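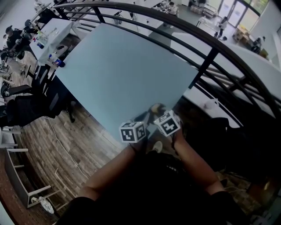

When will the Astia speaker be ready for the first home tests?

The first units go to 11 homes in July, almost one month later than we wrote in the last report.

The delay comes from the wireless part. In two of the nine test units the sound stopped when a second speaker joined the same group. Liette Girard found the fault in the software from Mägi, and the new version has now run for four weeks without this problem. The microphones are finished. The voice commands work well in a quiet room, but with loud music they still need improvement.

Spending is inside the budget. Cusen has delivered the speaker drivers, and we wait only for the power supplies from Grirkus. We ask for your approval to move the unused travel money to the home tests.

Dwight Ross, project lead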